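The Woldale collection keeps its restoration hangar closed to the public except by appointment, and the appointment book is kept by Nabila Benmoussa, who has run the workshop since the previous chief engineer retired. We spoke in the hangar office on Apr 25, 2022, with the heaters on and a compressor cycling behind the wall. The subject was corrosion in stored airframes, and in particular the twin-engined trainer that has occupied the east bay for most of her time there.

"It came in as a complete aircraft, which is misleading," she said. "Complete means all the parts are attached. It says very little about what state they're in."

The trainer had spent its last years outdoors at a coastal strip, tied down facing the prevailing wind. Rain got in through the canopy seal and collected under the cockpit floor, where the drain holes had been blocked with old sealant. The lower spar cap on the left side was the first serious finding. Benmoussa's team removed 55 fasteners from the wing root fairing before they could get a borescope to it.

"The paint was intact," she said. "You tap it and the sound changes. Then you put a pick on it and the surface comes up in leaves."

What she describes is exfoliation, a form of intergranular attack common in older high-strength aluminum extrusions. The corrosion product takes up more volume than the metal it replaces, so the layers are pushed apart along the grain. In a flying aircraft the published limits decide whether a part is blended, repaired, or scrapped. A static exhibit has more room.

"We still write it up as if it had to fly. Depth, length, distance to the nearest hole. The decision at the end is different, but I want the same numbers in the file."

Riaan Mokgethi does most of the measuring. He came to Woldale from line maintenance and said the change of pace took some getting used to. Eddy current inspection of one wing root took him 20 working days, including the time spent making a reference block from scrap of the same alloy.

"On the line you have a procedure and a limit," Mokgethi said. "With this aircraft the procedure is in a manual we have two-thirds of. The section on the center wing is missing. I worked from the drawings and from the other side of the airplane."

The drawings came from Cirilo Ayala, a retired stress engineer who scanned a set of microfilm aperture cards held by the Pritchard archive. Some are legible only at the title block. Ayala has redrawn five of the wing attachment sheets and marks every dimension that he scaled off the film, to keep those apart from the ones he could read.

"A scaled dimension is a guess with a decimal point in it," Ayala said. "I put it in brackets. If somebody machines a part from it, they should see the brackets first."

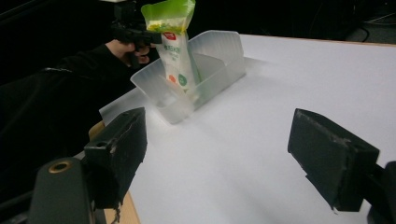
Why not replace the corroded spar cap with a new one? The original section can carry the static load once the loose material is removed and the surface treated, and the museum's policy is to keep original structure wherever it can do the job.

Benmoussa said the policy gets tested most often on hidden parts. A visitor will never see the spar cap, and a new extrusion would be simpler to fit than the old one is to save. She keeps the old one anyway, with a steel strap bolted alongside it through existing holes. The strap is stamped with the year and painted a different color from the surrounding structure.

The cleaning was done by hand, with nylon wheels and aluminum oxide paper. Steel wool is banned in the bay; particles left in the surface set up new corrosion cells. Blasting was considered for the undercarriage legs and used there, at low pressure, after the bearings and seals had been removed. Anas Ait Brahim, who handles finishes, ran test patches on a scrap access panel before settling on a chromate-free conversion coating.

"The chromate primer works better," Ait Brahim said. "I won't pretend otherwise. But we don't have the extraction for it, and the airplane is going to sit in a heated building."

Heated is a relative term. The display hall is held below 55 percent relative humidity by two dehumidifiers, with Kustero loggers mounted at wing height. Before the second unit was installed, readings near the main doors went past 70 percent on wet mornings. The records from September show the worst of it — a week of warm rain, with the doors opened daily for aircraft moves.

Habibur Samarakoon, the collections manager, now schedules moves around the weather. He also had the tires taken off the floor.

"Rubber on bare concrete marks the floor and flattens the tire," Samarakoon said. "The axle stands take the weight. The tires are inflated enough to look right and no more."

The records system, Istorar, was brought in to replace a shelf of binders. Each removed component gets an entry with its location, condition, and treatment, and a tag with the same number. Mokgethi would like the inspection readings attached directly to the drawings. At present they are stored as separate files, and finding the reading for a given hole means opening both.

The right wing has not been started. Benmoussa expects the same damage at the spar root, possibly less of it, as that side was sheltered by the fuselage. The fairing comes off once the left wing is back on its fittings, and that waits on four bushings and a reamer of the correct size.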